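Linen Hire and Towel Exchange: Frequently Asked Questions
January 5, 2025
By the Trellholm Customer Office

Who may use the exchange?
The service is open to guest houses, clinics, salons and sports clubs in Trellholm and Kneath. Private households may hire linen for single events but cannot hold a standing account.

How do I open an account?
Complete the application form and return it with proof of your business address. Applications received before the end of the month are normally active by the middle of the next.

Is there a minimum order?
Standing accounts must take at least 70 pieces per delivery. Towels, sheets and table linen may be combined to reach this number. The largest order we can accept without prior agreement is 2000 pieces.

When are deliveries made?
Kneath is served in the morning and Trellholm in the afternoon. Customers on the Nernelance road should check their delivery letter, as the route changes in February.

How should used linen be returned?
Please place it in the bags provided and tie them at the neck. Towels and bed linen should be bagged separately. Bags must not be left outdoors overnight.

May I wash the towels on my own premises?
No. Hired items must come back to us for washing. Fabric softener in particular reduces the amount of water a towel will take up, and items treated with it may be withdrawn from use.

What counts as damage?
Ordinary wear is covered by the hire charge. Burns, cuts, bleach marks and dye stains are charged at the replacement rate shown in your agreement. Small pulled loops in the weave are treated as wear.

Can I choose the colour?
Bath and hand towels are supplied in white or grey. Cream cloths are available for table use. We cannot promise an exact match between batches.

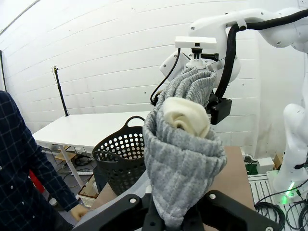
Requests for a change of colour should reach us 2 weeks before the delivery concerned. Where stock is short, we will supply the nearest shade and note this on the delivery sheet.

What is the Prarix scheme?
Prarix is our store for customers who hold more than 400 pieces and lack space on site. Linen is kept at our premises and released on request. A monthly storage fee applies.

How do I end my agreement?
Write to the Customer Office giving one full month's notice. All items must be returned before the final account is settled.

Contact: Customer Office, Trellholm Linen Exchange | © Trellholm Linen Exchange. All rights reserved. | Back to top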